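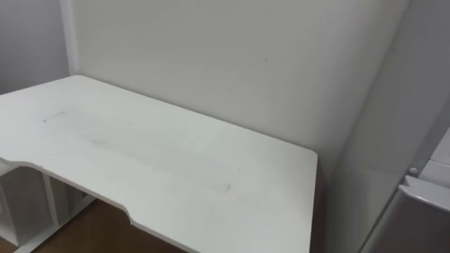
Is the Kinora desk a good choice if you work from home every day?

For a corner of a spare room, it is. The top is steady, there is plenty of space for a laptop and papers, and the curved cutout in the front edge lets you sit in closer than you would at a straight desk. The weak point is the white surface, which marks easily and needs regular wiping.

I bought mine in November from Morrison in Stotadham for £371, delivered. It came in 2 boxes, both heavy. The instructions list 13 steps and most of them are clear. Step 6, where the low base rail joins the upright panels, is drawn from the wrong side and I had to undo it and start again. Allow an afternoon. A second person is useful when the top goes on.

The top is matt white with a thin white edge band along the front. The finish doesn't throw back light from the window, which I like. It does show grey smears and smudges, and they stand out more once you have cleared everything off. A damp cloth with a drop of washing-up liquid lifts most of mine. Pencil takes longer. I tried a cream cleaner on one patch underneath and it left a dull ring, so I wouldn't use it on top.

Under the desk you get a frame of flat white panels, open like shelving. There are no drawers and no holes for cables. I keep box files down there and run the leads behind. The base rail sits along the floor and collects dust, and my vacuum head won't go between the panels.

I looked at the Oltasis corner desk as well. It has a drawer and a darker top, but the front is straight and it was too wide for my wall.

I'd buy the Kinora again, though I would order a desk mat with it.

Four stars out of five.

Torquil Ogilvie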